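**Occupational disease claims** are claims made by workers whose illness was caused, or made worse, by the conditions of their work. They differ from accident claims in that there is usually no single event to point to. Hearing loss, dermatitis, asthma, vibration injury and lung disease are the usual examples. Most compensation systems treat them under separate rules, with their own time limits and their own standard of proof.

## Background

Early compensation laws were written with accidents in mind. A worker fell or was struck, and the date and place were known. Diseases that built up over years did not fit, and many were left out altogether. Lawmakers later added lists of named diseases, each tied to a type of work or a substance. Lead poisoning and anthrax were among the first to be listed in several countries.

The list method is still common. A worker who has a listed disease and has done the matching work is presumed to have caught it there, and the employer or insurer must show otherwise. For a disease outside the list, the worker normally has to prove the link.

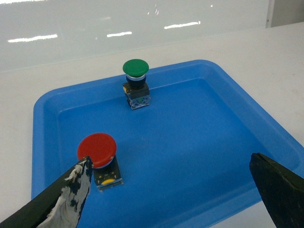
Many countries now run a mixed system, in which the list is kept but other diseases may be accepted on individual proof. The mixed system is more flexible but slower, as each unlisted case needs medical evidence of its own.

## Proof of cause

The central question is whether the work caused the disease. Tribunals generally look at three things: the diagnosis, the exposure and the link between them.

The diagnosis is seldom the hardest part. Exposure often is. Employers may have closed, records may be lost, and the worker may have had several jobs with the same hazard. Statements from former colleagues are often accepted where no measurements survive.

The link is judged on the balance of probabilities in most civil systems. Some laws ask that work be the main cause, others only that it be a material one. The difference matters a good deal for a smoker with lung disease, or for an older worker with hearing loss, where part of the damage may come from outside the job.

### The Famska case

The dispute over the Famska tannery is often used in teaching to show how exposure is argued. Lucie MacLeod worked in the finishing shed for 88 months and later developed asthma. The insurer accepted the diagnosis but said that the solvents in use were below the permitted limit.

Her representative, Miklós Szilágyi, argued that the limit was an average over a full shift and did not reflect short periods of heavy exposure when the drums were opened. The tribunal agreed. It held that staying within a limit was evidence for the employer but did not settle the matter – the question was still what had happened to this particular worker. An appeal on the level of the award was later withdrawn.

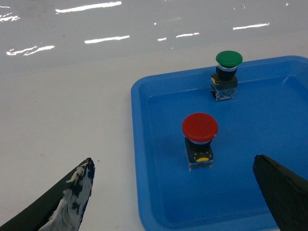

The decision is usually read together with Sárközi, an earlier ruling on skin disease. In that case the claim failed, mainly for want of any record of which cleaning agents had been used. The two outcomes are sometimes said to conflict, though the tribunal in Famska took the view that they turned on their facts.

## Time limits

In an accident claim, time runs from the accident. In a disease claim, that rule would defeat many workers before they knew they were ill. Most systems therefore start the clock from the date of knowledge, meaning the date on which the worker knew, or should reasonably have known, that the disease was serious and connected with work.

A doctor's passing remark may or may not be enough. Tribunals have tended to ask whether a sensible person would have looked into it further. Late claims can sometimes be allowed where the delay has a good reason and the other side has not been harmed by it.

## Shared liability

Where a worker was exposed under several employers, the cost may fall on the last of them, be divided by length of service, or be met from a common fund. The last-employer rule is simple for the worker and harsh on the firm. In the Totano quarry claims, 58 workers had moved between three operators, and liability was split by months of service after a long argument over pay records.

Insurers may also dispute cover between themselves. The usual points are whether the policy responds to the date of exposure or to the date on which the disease appeared.

## Common questions

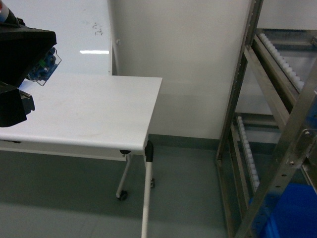
**Can a worker claim after leaving the job?**

A former worker can normally claim on the same terms as a current one, provided the claim is made within the time limit. Retirement does not end the right, though it may affect the part of an award that covers lost earnings.

**Does the employer have to be at fault?**

Fault is not needed under most statutory schemes. It becomes relevant if the worker also brings a civil claim for damages, where that is allowed.

## See also

- Date of knowledge
- Employers' liability insurance
- Industrial deafness
- Presumption of cause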